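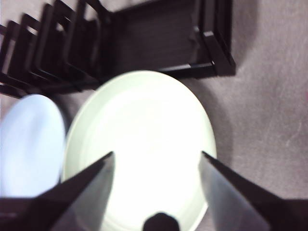
1/ Fight week notes from the Plotham card

Drove up in the morning, got to the arena by 3 pm. The co-main is the one I care about, so most of this is about Merkow and Jaunzems. Prelim stuff at the end if I have the energy.

2/ Weigh-ins first. Everybody on the main card made it. Jaunzems was on the scale early and looked fine. Merkow needed the towel and the extra hour, second time in a row he's done that at 155. He says he isn't moving up. I think he should.

3/ For those who don't follow the regional scene: Jaunzems won the lightweight belt here in April by guillotine, late in the second. Merkow was supposed to get that shot and pulled out with a rib. So this is the fight they wanted the first time.

4/ Talked to Riet Prins for a few minutes in the hallway. She has run Jaunzems' corner for his last four fights. She said the camp was mostly wall wrestling and getting up from half guard, and that she expects Merkow to shoot inside the first minute. She wouldn't talk about the hand.

5/ The hand: he had it wrapped at open workouts and hit pads with the left only. Could be nothing. Fighters hide worse than that all the time and some of them like to be seen hiding it.

6/ Attendance. The commission guy gave me 787 for the last show in this building. They've put in more floor seats this time, and the curtain on the east side is pulled back. Cheap seats went up too. I'm not thrilled about paying to park either.

7/ OK, fights. Prelims moved fast. Two armbars, one doctor stoppage on a cut over the eye, and a split decision at bantamweight that got booed. I had it for the guy who lost, 29-28. First and third were his on control time.

8/ Costley by unanimous decision in the featured bout. He threw a lot of low kicks and the other guy never checked one. By the third he was switching stances just to get off that leg. Not exciting but he did his job. That's 7 straight for Costley.

9/ Co-main, round 1. Riet called it. Merkow shot at maybe the 30 second mark, got to the hips, put him on the fence. Jaunzems stood up, got dragged down, stood up again. Merkow spent most of the round on his back in standing position and landed very little. 10-9 Merkow.

10/ Round 2. Same start, but this time Jaunzems got an underhook and turned him. Good elbow on the break. Merkow was breathing through his mouth with two minutes left and that's the weight cut. Jaunzems threw the right hand maybe three times all round. 10-9 Jaunzems.

11/ Round 3. Merkow tried a tired single leg and left his neck out. Jaunzems jumped on the guillotine, lost it, kept the front headlock and went around to the back. Hooks in, flattened him out, rear naked choke. Tap at 3:12. He keeps the belt.

12/ Good win and a smart one. He didn't panic when he was down a round. In the cage afterward he said the right hand has been bad for a month and he'd like some time off. So it was the hand.

13/ Someone asked about pay. Opening prelim guys here get 300 to show, and the same again if they win. After gas, medicals and a cut for the gym that isn't much. One of them told me his medicals alone ran over 560. I'd like to see the promotion cover those.

14/ What's next: Costley wants the belt and has been asking for it since last year. With the champ out for a while I could see an interim fight - probably Costley against whoever wins the lightweight bout on the next card. Merkow should take a long break and come back at 170.

15/ Sound in the building was bad again. Couldn't hear the corners from press row and the announcer mic cut out twice during the main event intros. Main event itself was a 40 second knockout, left hook. Not much to write up.

16/ Full scorecards when the commission posts them. Heading home.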